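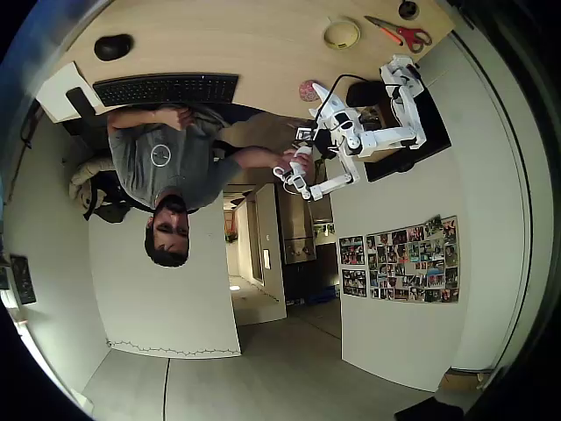

A white robot arm fixed to a desk. The man is holding the controller attached to it.

Home Make Machines Nature Ask Us

January 13, 2021
By the Grendik Young Makers desk

How do you build a robot arm?

Some robot arms are as tall as a house door and are bolted to the floor of a factory. Others fit on a desk next to the keyboard. The small kind can be built by people at home, or in a shared workshop, where lots of people use the same tools and benches.

The arm in our photo is called Cikik. It belongs to Zuvel, a shared workshop on Dela Peña Street. The people there began it in November and it took around 12 evenings to put together. A lot of that was waiting for plastic parts to be printed.

What is it made of?

Hold out your own arm and bend it. The long bits between your joints stay straight, and only the joints move. A robot arm works in much the same way. The stiff parts are called links. Cikik's links are white plastic, and one of them is a good deal longer than you might expect.

Plastic is light, and that helps a lot. Try holding a full water bottle with your arm stretched out. It soon feels heavier than it did close to your body. Each joint of a robot arm has to hold up everything that comes after it, so builders try not to add weight near the end.

What makes it move?

Your arm has muscles that pull on your bones. A small robot arm has motors in its joints. The dark blocks you can find between the white parts are servo motors, or servos for short.

An ordinary motor, like the one in a toy fan, spins round and round until you switch it off. A servo turns to a certain place and stops there. Inside it are a motor, some small gears and a sensor. The gears slow the motor down and make it stronger. The sensor tells the servo how far it has turned. If something pushes the joint out of place, the servo can feel the change and push back.

On Cikik, each servo is held to its link with four little screws. If the screws are loose, the whole arm wobbles. If they are too tight, the plastic can crack. The builders had to print one of the links again after finding this out.

Why does it need a clamp?

When you reach a long way across a table, you lean your body so that you don't tip over. A robot arm cannot lean. If it stood on the desk with nothing holding it, it would fall over the first time it stretched out.

A base at the edge of the desk solves this. It grips the desk in the same way that a clothes peg grips a washing line, only harder. The desk becomes part of the machine. For this reason a thin, bendy shelf is a poor place for an arm, and a solid desk is a good one.

What are the cables for?

Cables carry two things. One is power, so that the motors can turn. The other is messages. A message might say "turn a little to the left" or "stop". The servos send messages back too, saying where they are.

A cable on a moving arm needs some slack, so it is left in a loop. Bend your elbow while wearing a tight coat and you will feel the sleeve pull. A tight cable pulls as well, and in the end it may come out of its plug. Too much slack is no good either. A very long loop can catch on things on the desk. The Zuvel builders moved their cable several times before they were happy with it.

How do you tell it what to do?

There is more than one way. You can write a program, which is a list of instructions typed into a computer. You can press buttons. Or you can take hold of something with your hand and move it.

A controller joined to a set of links lets you do the last of these. As your hand moves, the joints bend. The sensors in the joints measure how much each one has turned, and the numbers go to a computer. The computer can save the numbers, and they can be used later to repeat the same movement. They can also be sent to another arm, which copies the first.

It sounds easy, but people shake and wobble without noticing. The first movements people save are often jerky. Going slowly helps, and so does having a rest.

What tools do you need?

Fewer than you might think. The main one is a small screwdriver. Scissors and sticky tape are handy for tidying cables. A box cutter can trim rough edges from plastic, but it is very sharp and is a job for a grown-up.

A computer is needed to check the motors. Each servo has its own number, so that a message goes to the right joint. If two servos have the same number, they both try to answer at once and the arm gets muddled. It is best to number them before they are screwed in.

Staying safe

Small servos can still pinch. Keep your fingers away from the joints when the power is on. Tie back long hair and roll up loose sleeves. Make sure you know where the off switch is before you start, and have a grown-up with you.

Try it yourself

You can make an arm with no motors at all. You need strips of stiff card, paper fasteners and some string.

Cut two strips, both as long as your hand. Make a hole at one end of each strip. Join them with a paper fastener so that they bend like an elbow. Tape the string near the far end of one strip, then run it back past the joint. Hold the other strip still and pull the string. The first strip should swing towards you.

Now add another strip and another string. See how much harder it is to make the tip go where you want.

Words to know

Link: a stiff part of a robot arm.
Joint: the place where links meet and can move.
Servo: a motor that turns to a set place and stays there.
Sensor: a part that measures something, such as how far a joint has turned.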